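Wer die kleine Werkstatt von Lorkgate betritt, bekommt zuerst einen Tee und dann eine Frage gestellt: Wo hängen bei Ihnen zu Hause die Tassen? Die Inhaberin, die sich seit vielen Jahren mit kaum etwas anderem als Küchenordnung beschäftigt, lacht, als ich zugebe, dass meine gestapelt im Oberschrank stehen. »Das machen die meisten«, sagt sie, »und dann nimmt man immer nur die vorderste, und die hinteren sieht man zu Weihnachten wieder!«

Angefangen hat sie mit 2000 Euro Erspartem und einer Drehbank, die sie gebraucht von einem Betrieb namens Jullov übernahm. Heute verlassen im Jahr 4000 Tassenbäume und Tellerständer das Haus, viele davon an Cafés, die meisten aber, und das freut sie besonders, an ganz gewöhnliche Haushalte. Ihr Lieblingsstück heißt Cudunent und braucht nach dem Ölen 48 Stunden Ruhe — »da darf dann wirklich keiner dran, auch ich nicht«.

Ob so ein Tassenbaum nicht ein bisschen altmodisch sei, möchte ich wissen. Sie überlegt lange und schenkt erst einmal nach. »Meine Großmutter hatte einen, der wackelte bei jedem Schritt, und trotzdem hing da jeden Morgen meine Tasse, immer am selben Zapfen. Das vergisst man doch nicht.« 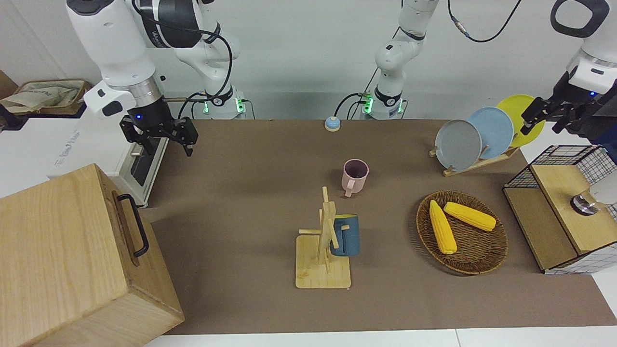 Bambus mag sie übrigens gern, weil er hell bleibt und neben kräftigen Farben so freundlich aussieht, neben einem dunklen Blaugrün zum Beispiel oder auch neben einem blassen Rosa. Zusammenpassen müsse auf dem Tisch gar nichts, findet sie, ein gelber Teller tue jeder Küche gut, und einen geflochtenen Korb könne man ohnehin immer brauchen. »Für Brot, für Servietten, für die Post, die keiner aufmachen will.«

Mein Tee ist inzwischen kalt geworden. Sie nimmt mir die Tasse ab, spült sie kurz aus und hängt sie zurück an ihren Platz, während sie schon vom nächsten Tellerständer erzählt.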